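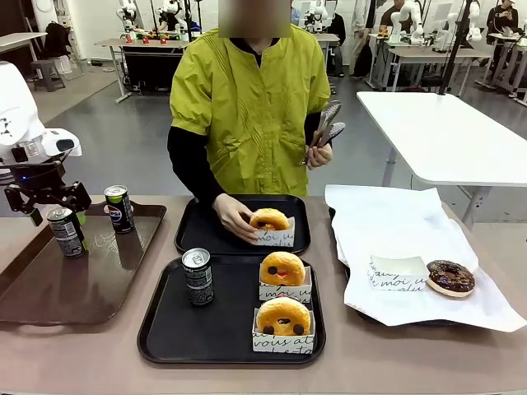

Graciela Quezada
Glazed donuts keep sticking to their paper sleeves! I run a little snack counter in our building and we put out donuts with canned drinks on trays, mostly in the afternoon. The chocolate one with sprinkles is fine, it sits on its sheet of white paper and lifts right off. But the glazed ones in the white paper boxes (especially the ones with the little chocolate-dot eyes) leave half their shine behind, and I've been through 128 of those boxes this month already. We do use metal tongs. Is it the paper or is it me?

Adalberto Fontes
Probably the glaze hasn't set. I give mine a good forty minutes on a wire rack before they go anywhere near paper, longer if it's muggy out. Also keep them well away from the cold cans, the drips get on the tray and creep under the paper and then you've got soup. As for tongs, grab the sleeve with your fingers and slide it on while the donut hangs in the tongs. Took me ages to get the knack of that!

Lourenço Torres
we just use wax paper

Tadeo Toledo
Agree with the rack. The sleeves matter too though, I switched to the coated ones from Bundness (pack of 274, weird number I know) and the faces on my decorated donuts come out with both eyes now. They do cost more.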